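The Elthorpe laboratory has completed the first stage of its study on two-arm handling of small hand tools, the Prarkon project team reported on March 26, 2024. The study asks how well a control policy trained by demonstration copes when tools lie close together and the items around them change from one trial to the next.

Operators recorded 1,000 demonstrations for the study. Each trial uses a shared tabletop with two arms, a pink plastic container, and a selection of screwdrivers, cutters, and ordinary desk supplies. Patterned wall panels were chosen so that the policy would have to find the tools against a busy background. 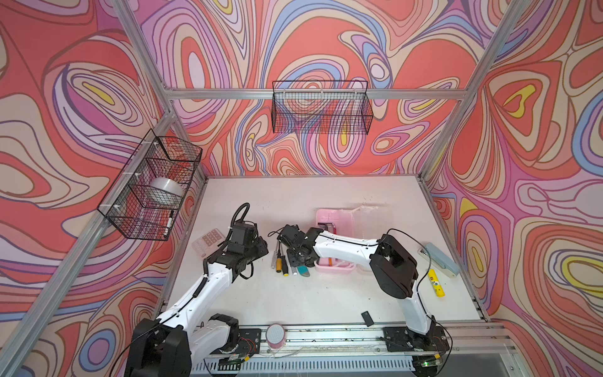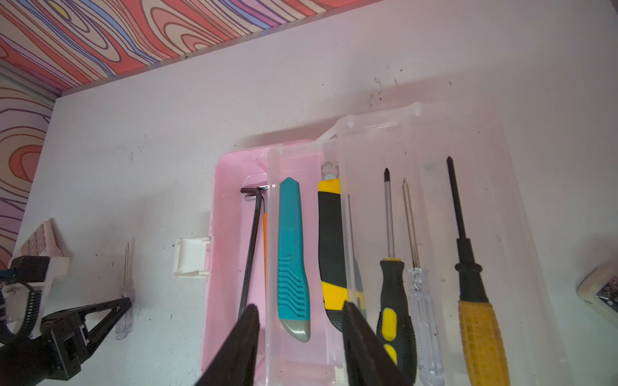
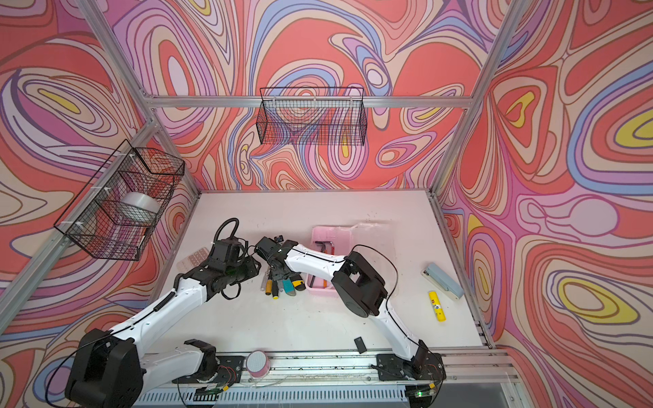 *Mireille Moussa*

The main finding concerns the point of view given to the policy. When it was trained on the fixed view alone, it completed 2 of 10 test trials. With the wrist views added, it completed 9 of 10 under the same conditions. Most of the failures in the first group occurred when two handles were touching and the gripper closed on both.

Hadi Sabbagh, who directs the project, cautioned that the test set is small and that all trials were run at a single station. Clear plastic parts also remain difficult for the policy to locate, and the team has not yet settled on a remedy.

A second station will be built at the Destbridge site, with a different table height and new wall panels. Results from both stations are to be presented to members in October. Requests for the trial protocol may be sent to the Elthorpe laboratory office.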